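3.2 Storage of household crockery in the Pondatthorpe sample

The inventory records were coded by room, then by furniture type. Of the 207 households in the sample, most kept everyday plates in the kitchen and better pieces in a second room. Corrigan's earlier coding scheme treated any open unit with shelves as a "dresser," a term that hides a real difference between full dressers and separate racks. We therefore coded the upper part and the lower part as two fields. Grooved shelf edges, a cornice and a shaped valance were each entered as present or absent (Figure 4).
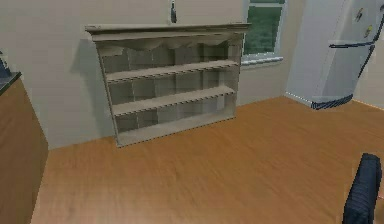
Does open storage lead to more breakage than closed storage?

The records show a small difference, and it disappears once household size is controlled for. Larger households broke more plates per year under either arrangement, and they were also more likely to own open racks.

Figure 4. Open plate rack with cornice, scalloped valance and grooved shelf edges.

Replacement was a separate matter. Households that bought from Resomora replaced single plates, while those that bought Gaete sets tended to wait until several pieces were gone and then replace the whole set. The purchase diaries contain some 3,000 entries, of which a small share could not be matched to a seller. These were kept in the totals but left out of the comparison by brand.

Diary entries were checked against a second visit, usually made on a Saturday. Moncrieff carried out the visits in the older part of the district — mainly terraced houses with narrow kitchens — and recorded the room in which each unit stood.

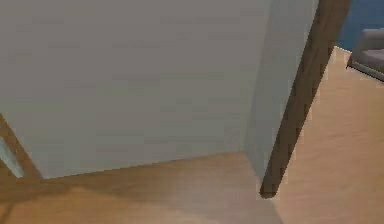
In 14 households the unit had been moved to another room between the first visit and the second. We kept the room given at the first visit for these cases, as the diary totals had already been assigned to it. Recoding them by the later room did not change the sign of any estimate reported in Section 4.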